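**Complaints, and where they go**

The hotline for reporting child labor in the Joment brickyards is open from 10 in the morning until 2 in the afternoon, in one language, which most of the children don't speak. It went live in September with a ribbon and a buffet. By the end of its first season it had logged 149 calls. We asked how many led to an inspection and were told the figure was "being harmonized."

Jaruwan Nakpan, who runs our Srithong desk, has been asking the labor inspectorate the same thing by letter. She now has a handsome collection of acknowledgments – one of them acknowledges an earlier acknowledgment.

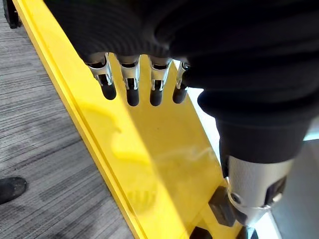
### What we're asking for

Our submission goes in on Friday. It runs to 690 paragraphs, for which we apologize to the clerk, and the requests fit on a postcard:

- Longer hours, and staff who speak the languages of the families working the kilns.
- A written answer to every caller who leaves an address.
- Inspections without a courtesy call to the owner the night before.
- Public figures, harmonized or otherwise.

The Ravent office is collecting signatures from teachers and clinic staff. If you worked on the Tistia school attendance survey, please get in touch with Jaruwan, as two of the annexes still need a second reader. The annexes are long. There will be coffee.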